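Search the notebook Search

18/02/2022, Rerndale bench

Great afternoon on the white table! Cleared it, wiped it down with the Alico cloths and went back to the small boxes and booklets for the shelf sort. Pile 11 is finished, 121 pieces in all, and I love how fast it goes now that they're laid flat, one at a time, long side toward me. Black tops are still the tricky ones, so I go by the printed side strip. 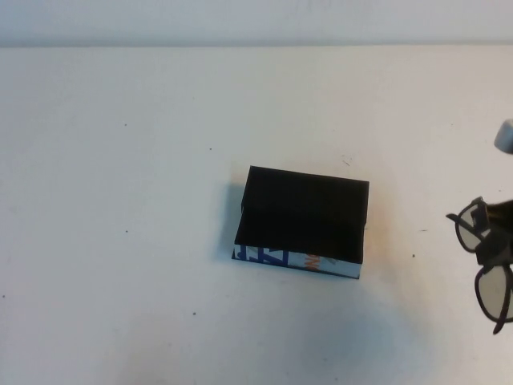 Arley sleeves fit nearly 100 of the pile (hooray). The rest need the wider Urbańczyk ones, order before March.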